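Ticket 2060: right gripper pose drops out during paper pickup
Project: Perrin (tabletop and floor tidying)
Status: Resolved, watching
Priority: High
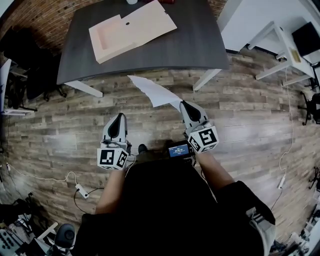
Opened by: Perrin collection lead, Itside
Role: handheld gripper hardware and tracking

Symptom

The right gripper's tracked pose jumps during the crumpled paper task. The left one is rock solid the whole time. On replay the right gripper is moving along nicely, then it leaps sideways, hangs there for a moment and snaps back. The worst jump so far measured 142 mm, which is a wonderful number if you like bugs and a terrible one if you want to train a policy on the episode!

I ran 40 episodes of the paper task on the current build and 20 of them had at least one jump. Half! You could hardly ask for a fault that reproduces better than this one.

Setup

Two handheld grippers, curved gray fingers with black pads, marker cube under each finger. Operator stands at the dark table, picks up a sheet of crumpled paper and moves it through the open space in front of the table. Head view on, Jurnow tracker running live, Illerus recorder writing both poses plus the raw video.

Expected: both poses continuous from start to stop.
Got: right pose breaks, left pose fine, no warning on the operator's side.

The missing warning is the part that bumped this to High. The tracker was reporting "good" straight through the jump, so bad episodes went into the set looking perfectly healthy.

Log

Entry 1
Swapped the left and right grippers. The fault stayed with the right HAND and did not follow the gripper. Great result, because it clears the cube, the print and the finger mount in one go. Swapped them back.

Entry 2
Wiped both cubes anyway and checked every face for lifted corners. All flat. Reran the task, same jumps.

Entry 3
Suspected the paper was covering the markers. It's a fair guess, the sheet is big and it flops about. Ran the same motion with nothing in the grippers and got the jump again, so the paper is off the hook. (I was rooting for the paper. It would have been such an easy fix.)

Entry 4
Stepped through the raw video for the bad episodes, and now we're getting somewhere! The jump starts when the wrist turns and the tracker changes from one face of the cube to the next. For a short stretch two faces are in view, and both are being read correctly. So detection is fine. The trouble is in how the two readings get combined.

Entry 5
Opened the cube layout file for the right hand. One side face is entered with its rotation a quarter turn off. Alone, the front face gives the right pose. Once the side face joins in, the two disagree, and the solver lands somewhere silly until one of them drops out of view. The left hand file is correct. The right hand file was last edited in May, when we reprinted the cubes.

This also explains Entry 1. Layout files load by hand slot, so the wrong layout got applied to whichever gripper was on the right. I love it when an old entry suddenly makes sense.

Entry 6
Corrected the rotation, reloaded Jurnow, replayed the recorded video from the bad episodes. No jumps on any of them. Then ran a fresh batch with plenty of wrist turning, paper in the gripper, slow and fast. Clean on both hands.

Fix

Right hand cube layout corrected and checked in. Anyone running a local copy needs to pull the new file and restart the tracker. A reload from the menu keeps the old layout in memory, so do the full restart.

Good news for everyone who spent time recording: the raw video is fine, so nothing has to be collected again. Rerun the pose step on the old episodes with the new layout and they should come back usable.

Still open

1. Tracker should flag an episode when two faces of one cube disagree. Request sent to the Jurnow side with three short clips attached.
2. Add a slow wrist roll to the startup check, both hands. The present check holds the grippers still and would never have caught this.
3. Power strips and loose cables are on the floor in the area where people stand with both hands full and their eyes on the grippers. Separate ticket to route them along the wall. Until then, look down before you step.
4. Compare left and right layout files after every cube reprint.

Leaving this in watching until the reprocessed set has been through review. If you see a jump on either hand after the restart, add the episode number here and keep the raw video. I want to see it!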